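July 6, 2021
Workshop notebook, dye bench

Okay, writing this down before I lose it, because the last time I said "I'll remember the ratio" was in February and I'm still paying for it.

Madder bath number 11 went in this morning. Same root as before, the coarse ground stuff from Ferrand, soaked overnight in the enamel pot with the chipped lid. I used the rainwater from the barrel this time and left the tap water alone, mostly to settle the argument with Pascal, who thinks our tap water is too hard for anything except making tea (he's not wrong about the kettle, I descaled it again on Saturday and it was disgusting). Held the heat low and went back to check it far too often. Every time I let madder get away from me it goes brown, and I have enough brown to last the rest of my life.

Three cloths in this bath. A piece of the heavy Surnia cotton, a piece of the thin Surnia cotton, and a strip of that linen remnant Khôi brought back. All scoured the same way, all mordanted with alum from the same bag. The weights are on the card pinned over the sink, so I'm not copying them out again. If the card has fallen behind the sink, Khôi, it's your turn to fish.

So! The heavy cotton came out a proper brick color, and I'm really happy with it. The thin cotton is more of a salmon, kind of weak, and there's a streak down one side where it folded over on itself in the pot. My fault, I crammed it. The linen surprised me. It took the color slowly and for most of the morning I had it down as a failure, then by the time I came back from lunch it was the best of the lot — warm and deep, with a little bit of orange in it. I rinsed it until the water ran clear and it's hanging on the line by the back door. Please don't move it to make room for bicycles.

I want to get that orange on purpose. Khôi thinks it's the weld left over in the pot from last week, and that I didn't clean it as well as I say I did. Possible. The other idea is the rainwater. Next bath I'll scrub the pot until my arms fall off and use the barrel again, so only one thing changes. Then the one after that, clean pot and tap water. I know, I know, I should have been doing it this way from the start.

Separate thing, for the spring samples. We keep going around in circles about how strong the orange should be next to the leaf colors, and swatches the size of a playing card are no help to me at all.

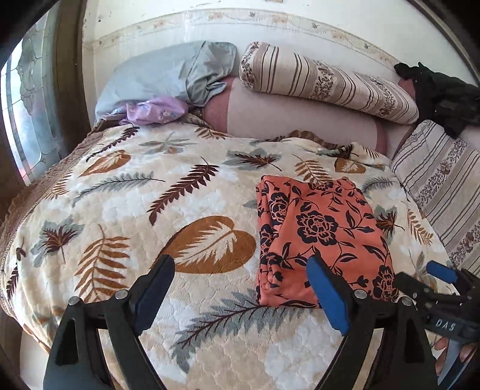
Orange with the navy roses, folded, on the leaf quilt. Rusts and browns hold up fine next to it.

What I get from putting those together is that the orange can go a lot stronger than the swatches Pascal pinned up. I was worried it would shout. Next to dark maroon it settles down, and the gray-blue does some of the work too. Our madder will never be that clean an orange and I don't want it to be, but it tells me we can stop being timid. I'd like a madder and weld mix, madder first, weld over the top, and see how far it goes before it turns to mustard. Pascal wants to go the other way around, weld first. Fine, we'll split the cloth and do both.

Indigo vat: sulking again. The surface had no coppery skin on it this morning and the liquid underneath was more blue than green, so it's hungry or it's cold or both. I fed it a bit of fructose and lime and wrapped it in the old moving blanket. Tested a scrap at four o'clock and got a pale, sad sort of blue that rubbed off on my thumb. I'm leaving it alone until tomorrow. Do not stir it to see how it's doing. I've already done that twice and it didn't help.

Supplies. The Birell order came, number 3341 on the slip, and it's short again. We're missing 2 bags of soda ash, and they sent the small strainers when I asked for the large. I called and got the answering machine. The alum is all there, so we can keep mordanting, but scouring will have to wait once the open bag is gone. Also we need 100 more of the paper tags, the ones with string. The sticky ones come off in the rinse and then I'm standing there with four pink rags and no clue which is which.

The Vaso burner is making that ticking noise again on the left ring. It lights okay. I've been using the right ring for anything that needs to stay steady, and would rather everyone did until somebody opens it up.

For tomorrow: check the vat before touching anything else, cut the next lot of linen (there's enough left for two good pieces if we're careful around the stain), soak more madder, call Birell about the soda ash. And somebody took the good scissors out of the drawer. They have blue tape on the handle and they are for cloth only — I found bits of cardboard stuck to them last time.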